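Can I keep my merit scholarship if I drop to part time for one semester?

Posted by Vasilică Manole, September 24, 2019

I am in second year at Cullinane College and I have the Woletti scholarship. It pays up to 225 dollars each month. My mother is ill and I want to take only two courses in spring. The letter says "continuous enrollment", but it does not say full time. Has anyone asked the office about this? 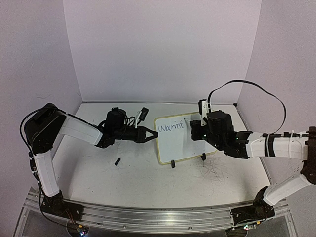 2 replies

Ailbhe Mac Giolla

I had the same scholarship and did this last year. "Continuous enrollment" in the letter means full time, but there is a family leave form. You must hand it in before the end of October, with a note from a doctor. They stopped my payments for the semester and started them again when I came back – I did not have to apply again. Ask for the answer by email, so you have it in writing. Also check your housing, because the dormitory has its own rule about credits. Mine was 48 credits by the end of second year, and I almost missed it.
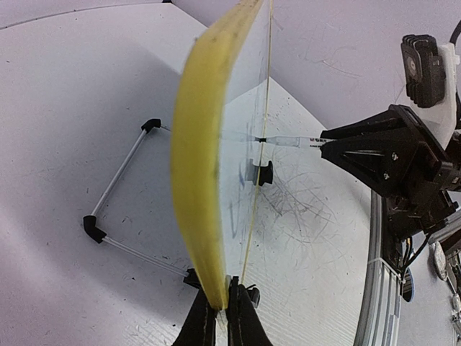

Robot arm gripper and yellow object, close view

Isauro Ponce

I don't know about Woletti. With my Timham grant I just took fewer courses and they asked for 300 dollars back. Better go to the office first.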